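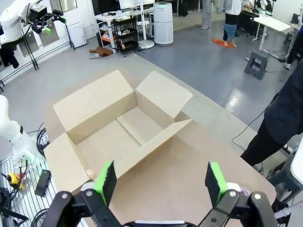 What makes a mechanical watch run without a battery?

A coiled spring does the work. It is wound by hand or by the motion of the wrist, and as it unwinds it pushes a train of gears. Another part of the movement lets those gears turn only one small step at a time.

Chapter 7
The Mainspring and Stored Power

The earlier chapters dealt with the outside of the watch: case, crystal, crown and dial. From here on we work inside the case, starting with the part that supplies the energy.

The mainspring is a long, thin strip of metal. Out of the watch and free of any load, a modern one lies in an open S shape. In the watch it is coiled inside a round, toothed drum called the barrel. The inner end of the strip hooks onto the barrel arbor, the small shaft at the center. The outer end is fixed to the barrel wall or, in an automatic watch, grips the wall by friction and slips when the spring is full.

When you turn the crown to wind the watch, you turn the arbor. The spring wraps more tightly around it. A small lever called the click drops into the teeth of the ratchet wheel and stops the arbor from running backward. The clicking you hear while winding comes from this lever. With the arbor held still, the spring can only unwind by turning the barrel, and the teeth on the barrel drive the first pinion of the gear train.

Older springs were made of blued carbon steel. They rusted, and they also became "set," meaning they lost part of their curve after years of use. A set spring still turns the barrel but gives less force, and the watch runs for a shorter time. Most springs fitted today are made from alloys that resist both problems. 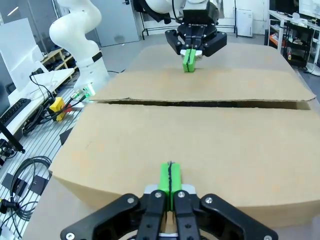 Length, thickness and height all matter when a spring is replaced. Thickness matters most. A spring only slightly too thick delivers much more force, which can make the balance swing too far and strike the back of its own pin, a fault called knocking. A spring that is too long fills the barrel and leaves it no room to turn. Always measure the old spring before ordering, but do not trust it completely – an earlier repairer may have fitted the wrong one.

Two movements will be used for the exercises in this part of the book. The Ferano 14 is a plain hand-wound movement with a single barrel. The Talside 200 is an automatic with a slipping spring. If your school has neither, the Lewis 1234 can stand in for the Ferano, although its click is on the other side of the ratchet wheel and the drawings will need to be read with that in mind.

7.1 Letting Down the Power

Before any part of the train is removed, the mainspring must be let down. Hold the crown firmly between finger and thumb, draw the click back with a piece of pegwood, and let the crown turn slowly through your fingers. Stop whenever it begins to pull away from you – the click will catch if you release it – and take a new grip. Continue until you feel no more force.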